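Larnden Food Bank to Extend Pickup Hours

By Konrad Olszewski
02/05/2018
16 shares | 0 comments

The Larnden Food Bank will extend its pickup hours beginning in February, the organization announced. The change follows a rise in requests from households in the Solanki district.

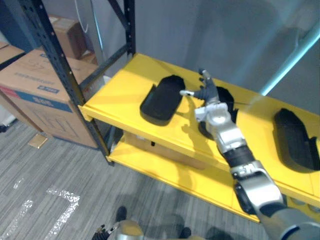 Under the new schedule, the Sekine Street site will remain open until 8 p.m. on weekdays. Director Tadhg Rafferty said the food bank now serves 1,000 households, 80 more than last winter.

Residents must bring proof of address on their first visit.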